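Search tips, tools, how-tos

Workshop Tips > Grippers & Small Automation

Gripper rules for the bench, short version
by Jericho Ocampo

3,612 views | 2 comments

Typing this between jobs so forgive the spelling. These are the rules we keep at the Kotiven shop for hand-held grippers and for the small arm. Same rules for both. Print it, tape it up.

Before you start. Fingers open and close all the way, no grit in the pivots. Check every fastener by hand. Anything loose, stop and tighten. Cables coiled and off the floor.

Know where the stop button is. Say it out loud if you're training someone. Sounds silly, do it anyway.

Round stuff is the hard part. Tubs, jars, tall cylinders. Get the fingers on both sides and at the same hieght, then close slow. Stop when it holds. Thin plastic walls will dent if you keep going – we cap the force at 25 percent for anything you could squash with your thumb.

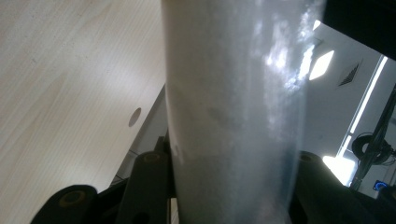 Tall frosted container between the gripper fingers, light wood desk to the left.

Frosted and clear plastic: watch the glare. Cameras hate it. Turn the container or drop a blind before you blame the software. A strip of matte tape helps too, take it off after.

Keep back from the desk edge. A hand's width at least. Cable holes count as an edge, don't set small parts near them.

No lifting over people, keyboards or open drinks. Ever.

Handing over to the arm? Hands out first, then call "clear", then go. Half speed for the first run of anything new. Full speed only after roughly 60 clean picks, and write them down in teh Drustora log – initials, object, drops. Drops go in even if nothing broke.

End of day: fingers open, power off, wipe the pads with a damp cloth. No solvent on rubber.

Will add the bit about pad wear in February.

Filed under: Bench Safety, Grippers, Good Habits

Shares 25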